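October, equipment notes, towel cell

Started 9.40. Wanted to get the shopping list settled before Ornella Ruggiero closes the budget sheet, so this is mostly money and lead times with a bit of bench work in between.

Where we stand. The arm is fine for another year. Joints are quiet, no drift I can measure at the wrist. What's wearing out is everything at the far end of it: fingertips, the finger slides, and the cable that runs down the forearm. We've been replacing these one at a time out of petty cash, and when I added up the receipts it came to more than a proper spares kit would have. So item one is a spares kit, bought once.

Two quotes in for fingers. Sorner will sell the bare metal pair for 69 a set, same pattern as the ones on now. Dridum want 145 but theirs come with a soft pad bonded on and a spare set of pads in the bag. I asked Dridum if the pads can be bought separately later and they said yes but wouldn't put a price in writing. Asked again by email.

My feeling is that metal is good enough for flat corners and poor for thick terry. The loops catch on one side and slide on the other, so you get a pinch that looks right and then lets go when the arm lifts. A pad ought to help, but I don't want to spend double on "ought to". Plan is to order one padded set and two metal, run the same folds on both, and decide on the rest of the order after that. 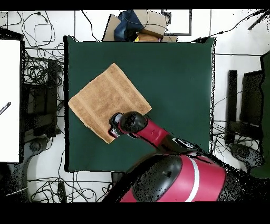 Corner picks on the diagonal are the ones to test on, since that's where we lose most of our time. With the towel square to the mat the fingers come down alongside the edge and it's easy. Turned, the approach depends on how the corner is lying, and if the edge has curled the height is off as well. I'd like the trial to use old towels as well as new. Old ones fray and the border goes stiff, and that's what the customer will send us.

Which brings up towels. They're cheap but they need to be on the list, because last time they weren't and we ended up using whatever came from people's houses. Put down 4 packs, mixed ages if Amissah can supply used ones from their laundry contract. Phoned, left a message.

Cables. I'd put this above a second gripper if I had to choose. There is far too much on the floor, and every time we move a base we have to go round lifting loops over the casters. Want floor covers for the main runs, a longer lead for the controller so it can go against the wall, and labels at both ends of everything. Eltura do a cover that sits flat enough to roll over. Price to come. If it's silly we'll use trunking from the builders' merchant and put up with the bump.

Mat. The green one has been good. It's dull enough that the towel edge shows up cleanly, and it grips the cloth a little. Would buy a second the same size before the line is discontinued. Ornella thinks we should go bigger so bath sheets fit. I agree in principle but the reach gets poor at the far side, so a bigger mat means moving the arm, and then redoing the calibration. Leave until the new year.

Not buying: second arm. It was on the spring list and I've taken it off. We can't keep one busy for a full day yet, and the hours go on resetting cloth between runs.

Also not buying the extended support from Sorner. We used it twice last year, and both times the answer was in the manual.

To do:
Chase Dridum on pad price
Chase Amissah re used towels
Measure cable runs, wall to stand and stand to arm, before ordering covers from Eltura
Ask Ornella if spares can go under consumables, or if they have to be capital
Write up the pick trial on one page so whoever's on the bench can run it

14.15. Ornella rang. Spares can go under consumables as long as no single line is over her limit, which the finger sets aren't. Covers might be — will know when the quote comes. She wants the list by the end of the month with a delivery estimate against each line. Started the sheet, prices in for both finger types, rest blank.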